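Household Textiles and Surfaces, Unit 4: Cutting Mats and Layout Work
Handout prepared by Fanni Dobos

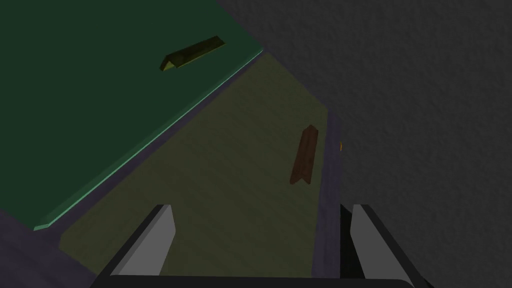
Fig. 4.1. Green board with an angled piece lying on it (rendering).

Read this before the March practical. Bring your pattern pieces already pressed.

1. Layout comes before cutting

Most wasted fabric is lost at the layout stage. Fold the cloth with the selvages together and let it hang from your hands until the fold drops straight. If it twists, slide one selvage along the other until the twist is gone. Lay it down on the mat without pulling.

Mark the grain line on every pattern piece. Measure from each end of that line to the selvage. The two measurements must match. A difference of a quarter inch is enough to make a trouser leg turn around the shin after washing.

2. Nap and direction

Velvet, corduroy and some brushed cottons look darker from one end than from the other. All pieces must point the same way. Allow extra length – usually a fifth more than the pattern envelope says. Prints with a clear top and bottom are handled the same way.

3. Blades

A rotary blade is good for some 900 feet of light cotton. Denim and canvas wear it down much sooner. Skipped threads are the first sign that it needs changing. Hold the ruler with your fingertips spread, cut away from your body, and close the guard every time you put the cutter down.

4. Worked problem

The class sample is the Tesby apron, which takes 11 pieces including both pocket facings. The Livari version has a bib lining and needs a second layout. Work out the shortest length of 45-inch cloth for the plain Tesby, then repeat the exercise with napped cloth. Write both lengths on your sheet and sketch the layout you used.

5. Storing mats

Store mats flat. Heat warps them, and a warped mat cannot be trusted for measuring. Wash with cool water and a little dish soap.

Reading: course packet, section on grain, and the Latuheru pattern sheets on reserve in Room 220.

Comments (3)

mirjam_k
Does the fifth extra apply to the facings too, or only the main pieces?

F. Dobos
It applies to the whole layout. Work it out once on the total length.

patchwork_dee
My Livari layout came out shorter when I turned the pocket. Is that allowed on plain cloth if I keep it on the grain?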